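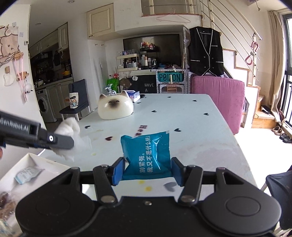

Room notebook, Elter, second floor
Entry 368, February
Carrilho Room: long table, snack tray, and surface marks
Entered by H. Ansari. Remarks by O. Strazds are marked OS.

Purpose

To record the condition of the long table in the Carrilho Room, the sorting of the open tray kept on it, and the first cleaning trial on the yellow spots. The table was last written up when it was moved out of Fanon, and that entry dealt only with the legs and the position of the chairs. The surface has had no entry of its own until now.

Work began at 9:40, and the table was back in use by lunch.

Condition of the surface

The top is pale and carries a heart pattern with the word "Heartbeat" running lengthwise. Most of the hearts are small and dark. It had been assumed that the pattern was a loose cover that could be lifted and washed. The corner by the door was checked and no free edge could be found. It is to be treated as part of the top until someone establishes otherwise. Scrapers and scouring pads are therefore not to be used on it, and blades of any kind are to be kept away from the lettering.

Several small yellow spots lie on the surface in a loose trail. They differ in strength, and the fainter ones are easy to miss under the ceiling lights. There is also a faint gray smudged area on the right side, viewed with the tray on the left. The smudge has no clear outline. It was first taken for a shadow and was confirmed by moving the lamp.

The source of the spots is unknown. Suggestions received so far include sauce, tea, and marker. Each was offered with confidence and without evidence, and none is adopted in this entry. The notebook for Fanon mentions a yellow mark on a different table last spring, which was wiped away the same morning and never identified.

OS: I would add highlighter to the suggestions. The refill bottles were kept in this room before the cabinet was installed.

Contents of the tray

The white open box has been on the table for some time and has gradually become the place where everything edible is put down. It also receives a fair amount that is not edible. Before sorting it held packets, clear wrapping, brownish food items in a bag, a strip of dark brown material, and a sheet of black plastic with a silvery edge, lying flat. The last of these had been mistaken by several people for the bottom of the tray, with the result that small items had collected under it. 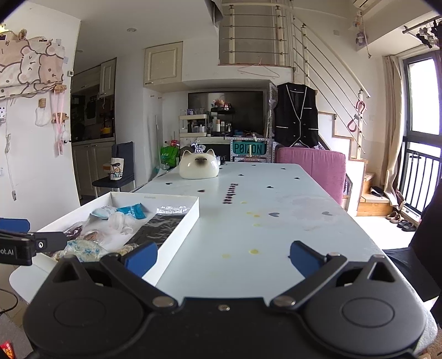 Tray before sorting, with table surface. Cat ornament farther along; green shopping bag toward the far end, left.

Sorting was done by hand at the table. The rule applied was the one used for the kitchen shelf: anything sealed and legible stays, anything open goes into a closed container with a label, and loose wrapping is discarded. The rule worked well for the sealed packets. It worked less well for the items in clear wrapping, which carry no print that either of us could find and therefore cannot be called legible. They were kept for the present in a lidded container marked "unlabeled, ask first."

The crumpled clear bag was empty when shaken out and was discarded. The transparent bag with the small blue pattern was kept, at the request of a colleague who had left it there. The black sheet was set aside on the cabinet. If it is not claimed by the end of the month it will be thrown out.

The small white round pouch was also set aside, unopened. We do not open pouches belonging to other people, and the sorting rule should say so. I have added a line to the sheet on the cabinet door.

A remark on the teal packet. It is a glossy square packet with crimped ends, and the only lettering on the side we were reading is two lines of Chinese: "别紧张, 我又不是什么好人". A fair rendering would be "Don't be nervous, I'm no good person either." The line gives no indication of the contents. It was listed on the sorting sheet under its wording, in Chinese, so that it can be matched if others of the same kind arrive. The sheet has a column headed "product name," and I have left that column blank for this packet.

OS: For the record, I had read the line as a notice from the building office. The mistake was corrected within the minute.

The printed packets were stood upright along one wall of the tray with the lettering facing out. This takes more room than piling them. It does allow a person to find something without turning over the whole box, and turning over the whole box is how most of the loose wrapping has been reaching the table.

Other items on the table

The cat-head ornament stays where it is. It is shiny, with pointed ears and dark shading on the face, and it was wiped with a soft dry cloth only. It should be lifted with both hands and from underneath. The ears are not to be used as handles, a point already made in an earlier entry and evidently not read.

Tissues are to be kept behind the ornament, in their package. Used tissues go into the bin under the window and should not be left beside the tray. One crumpled piece was removed during this session. The glassware was moved to the shelf before any wet cleaning and returned afterward. It had been standing close enough to the working area that a sleeve could catch it, and a permanent place for it on the shelf would be preferable. The matter is raised again under open points.

The green shopping bag and the bottle with the red label were left alone. They are personal property as far as anyone could tell, and they did not interfere with the work. The same applies to the white item with the cartoon figure on the seat of the dark upholstered chair. Persons wishing to sit there should ask before moving what is on it. The seat is not a storage place and a hook on the wall would settle the question.

Cleaning trial

Cleaner: Pesatow, the general surface grade from the supply closet, diluted as stated on our own card. Cloths: soft white cotton, unused, so that any color lifted from the surface would show.

A test patch was first chosen at the edge, away from the lettering and away from any heart. The cloth was dampened, pressed down, and left for three minutes. No color transferred and the finish looked the same from every side. A second patch was then taken across one of the small hearts, with the same result. On that basis the trial went ahead.

The faintest of the yellow spots was treated first. It lifted on the second pass. A stronger spot farther along was given the same treatment and became paler without disappearing. The cloth showed a weak yellow stain, which has been kept in an envelope in the back of this notebook. It has no smell that either of us could detect.

Plain warm water was tried on another of the stronger spots for comparison, with the same pressure and the same waiting time. It removed nothing that could be seen. The spot was then treated with Pesatow and paled in the same way as the first. I draw no conclusion about what the marks are made of. The result is sufficient to recommend the diluted cleaner over water for the remainder.

The gray smudge was approached differently. Ojārs was of the opinion that it was wear in the finish and should be left. I was of the opinion that it was a residue. A dry cloth was drawn across one edge of it and picked up a light gray film, after which that edge looked cleaner than the middle. The middle did not improve under the damp cloth. Both opinions are accordingly entered here and the area has been left for a second look in daylight.

OS: I maintain wear. The film on the cloth was dust, and I would expect to find the same film anywhere on a table of this length by midmorning. Suggest wiping a clean area on the left side with a fresh cloth for comparison.

The comparison was not made, as the room was needed. It should be the first step next time.

Correction: the dilution card in the supply closet gives the cleaner in capfuls, and the cap on the present bottle is larger than the old one. The mixture used in this trial was therefore stronger than intended. No harm to the surface was observed. The card has been amended to give the amount by measuring cup, and the old card is pasted opposite this page.

Arrangement from now on

The tray remains on the left side of the table and is kept to food. Opened bags go into lidded containers before they go back into the tray. Crumbs are brushed toward the bin side with the small brush and are not swept under the tray. Anything spilled on the printed surface is blotted at once and entered on the sheet, with the name of the substance if known. Entries on the sheet carry no blame. They would have saved most of a morning in this case.

Two lidded containers have been taken from the Fanon cupboard and should be replaced there when new ones are ordered.

Open points

Remaining yellow spots: continue with Pesatow at the corrected strength. HA.
Gray smudge: daylight inspection and comparison wipe. OS.
Glassware: decide on a permanent shelf.
Hook for bags near the dark chair: request to be written.
Black sheet with silvery edge: on the cabinet, unclaimed at time of writing.
Items in clear wrapping: ask at the morning meeting.

Added at 4:15: the items in clear wrapping have been claimed and the label on the container changed. The sheet is still on the cabinet.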